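Donska Hall Kitchen and Workroom
Monthly Safety Checklist with Comments
Date: 6/9/19
Building: Donska Hall, Lekier Street side
Built 1872, rear addition 1978

Mark each item OK, FIX or N/A. Write comments under the item.

1. Entrances and exits

Front doors open fully from inside without a key: OK
Rear door, kitchen side: FIX
Comment: Door drags on the sill for the last few inches. It can be pushed open with a shoulder, but a child or an older person would have trouble. Plane the bottom edge or reset the hinges. Same comment as last time.

Exit signs lit: OK
Hallway clear to full width: FIX
Comment: Folding chairs stacked outside the coat room again. Moved during the inspection. The chair rack is in the Gwynne Room and has space.

2. Fire safety

Extinguisher in kitchen, charged and tagged: OK
Extinguisher in workroom: OK
Comment: The bracket is loose. Two longer screws would do it.

Smoke alarms tested: OK
Comment: All sounded. The one at the top of the back stairs is hard to hear from the kitchen with the fan on. Ask the alarm company what can be added.

Range hood filters clean: FIX
Comment: Greasy on the left side. Soak and refit before the next supper.

3. Electrical

Outlets near sinks are GFCI and trip on test: OK
No extension cords used as permanent wiring: FIX
Comment: Brown cord behind the refrigerator in the pantry. This has to come out. An outlet was quoted for that wall and the quote is still good through September.

Panel accessible, circuits labeled: OK
Comment: Labels for 2 and 3 are fading. Rewrite them.

4. Food areas and tables

Food is kept off the floor: OK
Fruit and produce kept apart from cleaning supplies: OK
Table coverings flat, with no long ends to trip on: OK
Comment: Cloth coverings are fine for whole fruit. Cut fruit goes on a board or a tray, never straight on cloth. Wash cloths after each use and do not put them away damp.

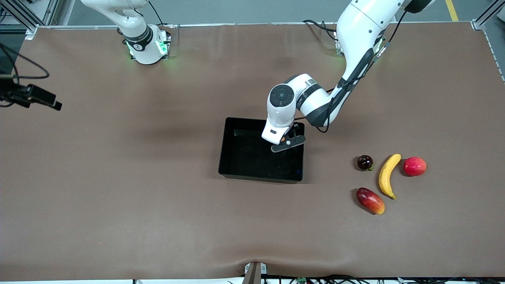
Item 4. Covered table with black bin and whole fruit.

Refrigerator at 40 degrees or below: OK
Freezer door seals: FIX
Comment: Bottom corner of the seal is split. Frost is building up on the lowest shelf. The Pralthorpe unit takes a standard gasket, so this should not need a service call.

Hand sink has soap and paper towels: OK
Knives stored in block or rack: OK
Comment: One paring knife was found loose in the utensil drawer. Put back in the rack.

5. Floors and stairs

Floors dry and free of loose tile: FIX
Comment: Three tiles have lifted where the old building meets the addition. The gap opens a little every winter – patching has not held. A metal threshold strip would cover it.

Back stairs, handrail tight: OK
Stair treads: OK
Comment: Grip tape is worn on the second step from the bottom. Still holding, but put it on the list.

6. First aid

Kit in place and easy to see: OK
Kit stocked: FIX
Comment: Out of medium bandages and burn gel. The eyewash bottle is past its date.

Items marked FIX that must be done before the kitchen is used again: rear door, pantry cord, first aid supplies. The rest can wait for the regular work day. Leave this sheet on the clipboard by the panel and put a copy in the office file.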